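Dry eye

Dry eye is a common condition in which the eyes either make too few tears or make tears that dry up too fast to do their job. It can affect one eye or both, and it tends to come and go, which is part of the reason so many people put up with it for years before bringing it up with a doctor.

Causes

A healthy tear is a more complicated thing than it looks. It has a watery part, a slippery part that helps it cling to the eye, and a thin film of oil on top that keeps the rest from drying out. The oil comes from tiny glands along the edges of the eyelids, and when those glands get clogged the tears vanish too quickly, even if there are plenty of them. This is known as evaporative dry eye. The other main kind, in which the tear glands simply don't make enough, becomes more common with age and can go along with illnesses such as Sjögren's syndrome or rheumatoid arthritis.

Everyday habits matter a good deal as well. People blink less when they are staring at a screen or buried in a good book, and dry indoor heat, wind, smoke, contact lenses and certain allergy pills can all make things worse.

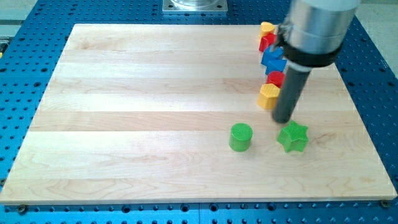

Symptoms

Most people describe a gritty or burning feeling, as though there were a bit of sand under the lid. Redness, tired eyes and blurry spells that clear after a few blinks are common too. Oddly enough, watery eyes can also be a sign – the dry surface gets irritated, and the eye answers with a flood of thin tears that don't stay put for long.

Diagnosis

An eye doctor will usually begin by asking about symptoms and medicines, then look at the lids and the surface of the eye under a bright light. In the Schirmer test, a small strip of paper is tucked inside the lower lid for five minutes to see how far the tears soak along it. A drop of yellow-orange dye may be used to show dry patches and how soon the tear film breaks up.

Treatment

Mild cases are often eased with artificial tears, and people who use them many times a day are generally steered toward the kind without preservatives. Warm compresses and gentle lid cleaning help loosen clogged oil glands. When these aren't enough, a doctor may prescribe drops that calm swelling, or fit tiny plugs in the tear drains so that the tears stay on the eye longer.

Sudden pain, marked sensitivity to light or a loss of vision calls for prompt care.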